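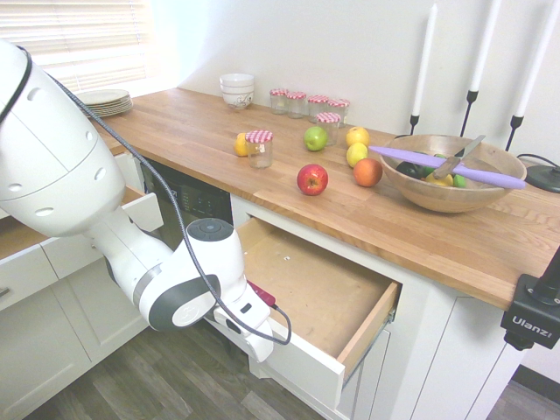 Chapter 4. Setting up the drawer task in the planner

This chapter explains how to prepare the planning software for opening and closing kitchen drawers. It supposes that you have finished Chapter 3, so the arm is calibrated, the fixed camera is registered to the arm base, and the Rundley planner starts without errors. If the status line still shows "no base frame", please go back to 3.6 before you continue.

The text was checked again on 02/12/2023 by Valentina Painemal, with the planner version we use in the Trilldale kitchen. Older versions have the same menus but some fields are in another order.

4.1 What you need before starting

The arm with gripper, powered and in hold mode.
The emergency stop within reach of your hand, and tested the same day.
The kitchen model file for your room (Trilldale or Brulledmont).
A second person, when you run a new drawer for the first time.

CAUTION: The planner does not know about people. It plans only against the kitchen model and against what the fixed camera has seen in the last update. Keep hands out of the drawer and off the counter edge during all steps marked with RUN.

4.2 Load the kitchen model

1. Open the planner and choose File, then Load kitchen.
2. Select the model of your room. The two kitchens look similar in the list. Read the full name.
3. Wait until the line at the bottom says "model ready".
4. In the view, switch on Show collision shapes. The counter, the cabinets and the walls must appear as grey boxes.
5. Compare the grey boxes with the live picture. The front edge of the counter in the model should lie on the front edge in the picture, along its whole length.

If the edge is correct on one side but moves away on the other side, the camera was turned a little since calibration. Do not correct this by moving the counter in the model. Repeat step 3.4 instead. Moving the counter makes the picture look right and the arm will still go to the wrong place.

4.3 Mark the drawer

1. Close all drawers by hand.
2. Choose Objects, New, Drawer.
3. Click the four corners of the drawer front in the live picture, starting at the upper left corner and going clockwise. The order is important, the software uses it to decide which direction is "out".
4. Type a name. We use short names without spaces, for example drawer_mid. The name is used later in the task file and it can not be changed afterwards.
5. Open the drawer by hand until it stops.
6. Press Measure travel. The result is shown in millimetres. For the wide drawers in Trilldale it is 400.
7. Close the drawer and press Measure travel a second time. The value should now be zero or close to zero.

Note: If the value in step 7 is not near to zero, the corners were probably clicked on the cabinet and not on the drawer front. White fronts beside white cabinets are difficult for the eye also. Zoom in before clicking.

Repeat this for each drawer which the arm can reach, also for drawers you will not use. A drawer which is not marked is treated as a flat closed front. When somebody leaves it open, the planner can send the elbow or the gripper through it.

4.4 Update the things on the counter

Loose objects are not in the kitchen model. They are added by the perception module, named Herrera in the menus.

1. Send the arm to its park pose, so that it hides as little of the counter as possible.
2. Choose Herrera, Update once.
3. Look at the coloured outlines in the live picture. Each object should have its own outline.
4. For an object without an outline, draw a box around it with the Add by hand tool.
5. For two objects which share one outline, choose Split and draw a line between them.
6. Press Accept.

Clear glass needs more attention. Herrera takes depth from the fixed camera, and an empty jar often gives the depth of the wall behind it. Usually only the lid is outlined and it seems to float over the counter. In this case select the lid and press Extend down to surface.

Long thin objects are the second difficulty. A knife or a spoon which lies across a bowl and goes past its rim is often joined to the bowl, and the part outside the rim is lost. Check these by hand each time, or move them away if your task permits it.

Fruit standing close together may be joined to one object. For the drawer task this is acceptable and you do not need to split it.

4.5 Set the approach

1. Select your drawer and open the tab Approach.
2. Set Clearance to 12 mm. This is the smallest distance the gripper keeps to the counter edge and to the drawer front before contact.
3. Set Speed limit to 4 percent for the first run.
4. Leave Contact force at its default value.
5. Choose Grasp from above if the drawer is already partly open, and Grasp from front if it is closed.
6. Press Preview. The path is shown as a blue line, with the arm drawn at several points.

Look at the elbow in the preview, and not only at the gripper. With Grasp from above the gripper comes down in front of the counter, but the upper part of the arm stays over the counter and can pass near plates or bowls at the back. If it comes too near, set Elbow preference to High and press Preview again.

CAUTION: The cable on the outside of the arm is not part of the collision shapes. Turn on Cable margin in the same tab. Without it the preview can be free of warnings while the cable catches on a drawer corner.

4.6 First run

1. Ask the second person to stand at the emergency stop.
2. Press Preview one more time. A preview older than the last Herrera update is not valid, and the RUN button stays grey.
3. RUN. The arm moves to the point before contact and waits.
4. Check the distance between the gripper and the drawer with your eyes. Stay behind the floor line.
5. Press Continue. The arm makes contact and pulls the drawer.
6. When the arm has stopped, read the field Travel done and compare it with the travel you measured in 4.3.
7. Press Release, then Park.

If the difference is small, raise the speed limit in steps until you arrive at your working speed. Do not go directly to 100 percent, even when the first run looked very good. At higher speed the drawer may continue to roll after the arm has stopped, and then Travel done is smaller than the real opening.

4.7 Messages you may see

"No path found"
The start or the goal touches a collision shape. Most often another drawer is open under the arm. Close it, update once, and preview again.

"Drawer state unknown"
The arm hides the drawer front from the camera. Park the arm and update. If it happens at each run, set State from to Arm position.

"Travel exceeded"
The drawer came out more than its measured travel. Stop the task and repeat 4.3 from step 5. It was possibly not fully open when you measured.

"Object below surface"
An object was placed lower than the counter, typically after Extend down to surface was used on an object inside a bowl. Delete it and draw it by hand.

4.8 Saving

Choose File, Save task. The drawers, the approach settings and the names are stored. The loose objects are not stored, and you must do 4.4 again at each start. Save with a new name if you changed the corners of a drawer, so that the old task can still be opened by a colleague who needs it.

Continue with Chapter 5 for placing objects into an open drawer.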